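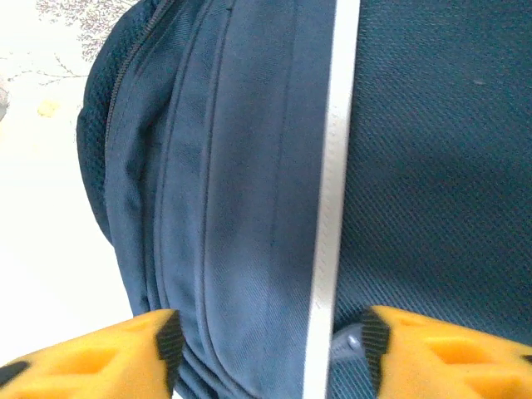
## Two Arms, One Backpack and a Very Loud Bench

The first thing you learn at the Winberg workshop is that cloth is hard. Metal brackets sit where you put them. A wooden block has six faces and keeps all of them. A backpack sags, folds, swallows a fingertip and changes shape every time you touch it, and that's exactly why the people building a two-armed robot in the back corner are so happy to have one on the mat.

I spent Saturday, July 10, 2021 there, mostly on an upturned crate, and came home with a notebook full of cable-routing tips and a strong urge to clear out my own garage.

Winberg is a shared shop. You pay by the month, you get a shelf and a key, and you argue about the drill press. The robot, which everybody calls Vevden after a name penciled on one of the early drawings, began there as a winter project and kept growing. It has two arms now, bolted to a long aluminum rail, and walls on the sides and at the back. It also has wallpaper!

I loved the wallpaper. It's beige with dark brown damask ornaments, the kind of thing you'd expect in a great-aunt's hallway, and it runs around all three walls. The floor mat is even better, with ferns and orange blossoms on a pale ground. The builders like a busy background. A camera that only ever sees plain gray, they told me, gets spoiled, and then somebody sets down a patterned towel and the whole afternoon is gone.

### Fingers first

Most of the hours have gone into the grippers. The yellow fingers are cut through with rectangular openings, like a little bridge truss, and lined with ridged black rubber. Their inspiration was a bin of cracked parts. Early fingers were solid, and they did fine with blocks and miserably with anything soft, so the builders went hunting for some give. There were 12 versions in the parts bin when I looked, each with its number scratched on the back, and I was allowed to squeeze every one of them. Version three is terrible. Version nine feels wonderful and snapped in a week.

The backpack is a proper test for those pads because it keeps changing the question. There's smooth twill on the pocket, and right next to it a strip of slick pale webbing, and then a coarse woven panel that wants to snag. A grip that's kind to one will skate off another. On screen, watching through the camera down at the gripper, I found myself leaning sideways as if that would help.

### What two hands buy you

One arm can drag a bag. Two can hold it open, turn it, or pin a corner while the other goes looking for a strap, and once you've seen that you won't want to go back to one. The trouble is that both arms want the same bit of air. The shop's fix is simple and a bit old-fashioned: work slowly, start from opposite sides, and keep a hand near the switch.
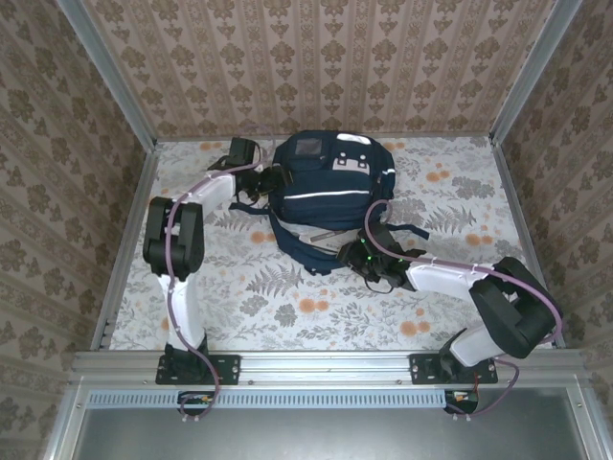 *Vevden at work on the mat, with one gripper at the bag's upper left and the other down near the straps.*

Look at the purple cables, too. They're clipped along the links and left to droop past the base plates to small boards under the rail. Getting that slack right took longer than mounting the arms. Too tight and the elbow tugs at its own connector, too loose and you've made a snare. The method now is to move each joint to its limit by hand, clip, move it again, and only then plug in.

The rail itself came from Jernard, a surplus yard out past the rail depot, where offcuts go for next to nothing if you bring your own saw. The builders got three lengths and used all of them. For code they lean on a set of motion scripts called Mathebula, written at the next bench over and passed around on a memory stick with a sticker on it.

### If you want to try this

Start with one arm and a decent rail. Leave 30 inches of clear bench on each side, more if you can. Print your fingers cheap and expect to throw them out. I'd put $200 aside for the parts you forgot, mostly connectors, and I'd buy the good clips.

And get a backpack in there early. Blocks will flatter you for months. The next thing on the Vevden list is a rain jacket, hood and all, and I've already asked for the crate again.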